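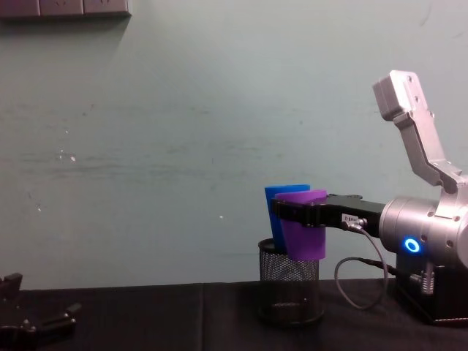
Bikes, sheds and a very patient constable

Well, November's come around again and I've been asked to write the crime prevention bit for the newsletter, mostly because I was the one who complained loudest at the last neighbourhood meeting. Fair enough! My own bike went out of the side yard in winter (a blue hybrid, nothing flash, squeaky back brake) and I've been a bore on the subject ever since.

So a bunch of us went along to the community policing evening at the Vindville hall, and I took notes on the back of my gas bill, which means some of what follows is squeezed in sideways and I've had to guess at my own handwriting.

Constable Naledi Shabalala ran the night. She's been at the Vindville station for a couple of years now and covers the streets on our side of the creek as well as the Aguiar end. She started with the numbers. There were 67 bikes reported stolen across the district in the past year, and 139 reports of things taken from sheds, garages and carports. I thought the shed number sounded high until she asked for a show of hands from people who lock their shed every night. I kept mine in my lap.

The bit that got everyone muttering was how few of the bikes had a serial number attached to the report. The station does recover bikes, quite a few of them, and then they sit in the storage cage because there's no way of matching them to anyone. She told us about a woman who was certain a red mountain bike was hers, and it may well have been, but so were two other people. No paperwork, no photo, no number. It stayed where it was.

The serial number on most bikes is underneath, where the pedals join the frame. You have to turn the bike upside down and probably wipe the muck off. I did my daughter's and it took me all of three minutes, including finding the torch. Take a photo of the number and another of the whole bike, and email them to yourself so they're not only on the phone that might get pinched as well.

There was a good long chat about locks. Washington Xavier from Clinon Street wanted to know if it was worth paying for an expensive one, as he's got an electric bike that cost him more than $2,000 and he's understandably jumpy about it. Constable Shabalala wouldn't recommend a brand, but she did say the thin cable locks get snipped in a couple of seconds and she'd sooner see people use a solid D-lock through the frame and the back wheel, fixed to something that can't be lifted or unbolted. Apparently signposts get unbolted. I had no idea. Washington also asked about tracking tags, and the answer was yes, great, hide one if you like, but if it shows your bike in somebody's garage you ring the police and you do not go knocking. She was very firm about this and looked straight at him when she said it, which got a laugh.

On sheds, I wrote down the following in capitals, so I must have thought it was important: CHECK THE HINGES. A big shiny padlock is no use if the hinges are held on with four screws on the outside. Swap them for coach bolts, or ask at the hardware shop for the screws that only go in one way. And don't leave the ladder lying down the side of the house, or the spade leaning on the fence, because that's somebody else's toolkit. Mine was doing both when I got home.

We got a bit sidetracked after that onto parcels (we always do). Jussara Godoy has had two go missing from her front step since spring started and she's given up and sends everything to her work. If you're home during the day and don't mind taking in a neighbour's deliveries, could you let me know? I'd like to put together a list, street by street, so people can arrange it between themselves. Three houses on our street already do it and it's working well, apart from the time I signed for a trampoline.

A word about reporting, as this came up again and again. Lots of us don't bother if it's something small. Somebody's been through the car and taken the parking coins, and you think, what's the point, they'll never catch anyone. But the patrols get sent where the reports are. If the coins go missing from six cars in Drernia Court and no one rings, then as far as the station knows Drernia Court had a lovely quiet night. Use the non-urgent line or the online form, whichever you like. If it's happening right then and there, or you feel unsafe, ring the emergency number and don't worry about being a nuisance.

And please, if you've got a camera doorbell, check that the clock is right. Gilmar Prado handed over some very clear footage of a bloke wandering up his driveway at 3:40 in the morning, except the doorbell had never been changed for daylight saving, so it took a bit of back and forth to work out which hour they were talking about. He's fixed it now. I went and checked ours and it was out by eleven minutes, so that's been sorted as well.

The last part of the evening was about the engraving kit. The station has one to lend and so do we, thanks to the raffle, which brought in $534 (thank you to everyone who bought tickets, and to Janaína Araújo for selling what must have been half of them outside the bakery). You can use it on tools, mowers, bike frames, whatever you've got. Put your licence number on it and skip your name or address. Janaína has the kit at her place and will lend it out for a weekend at a time. Bring it back with the spare tip in the case, please!

We're also going to do a marking morning in the hall car park, from 9.30 until noon, so if you'd rather have somebody else do the engraving just wheel your bike down. Kids' bikes and scooters welcome. Constable Shabalala will come by if she's not called away. I'm still waiting on the hall to confirm the booking, and I'll put the date up on the noticeboard as soon as I've got it.

If you can spare an hour that morning, or want to be on the parcel list, drop a note in my letterbox or catch me at the school gate. And if anyone spots a blue hybrid with a squeaky back brake, you know where I live.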